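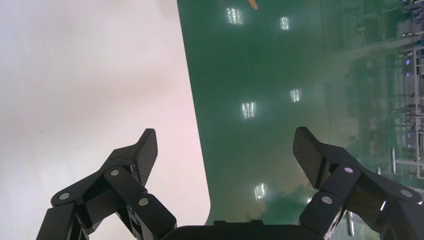
The gripper's view of our shiny green floor, fingers open, nothing in them yet.

Hi all, it's packing corner time again! When Hurness moved us over to arms in February I figured I'd be bored silly. Nope. My shift used to be 143 cartons and a sore wrist, and now I set up the jobs and handle whatever needs a person (there's plenty).

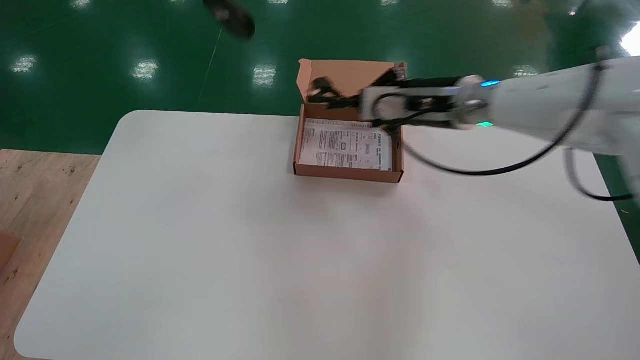
Khải Tăng and I split the corner between the 2 of us, and he's the patient one with settings. I still fold the odd box by hand, just to keep my speed up! More from the Nindale side next month.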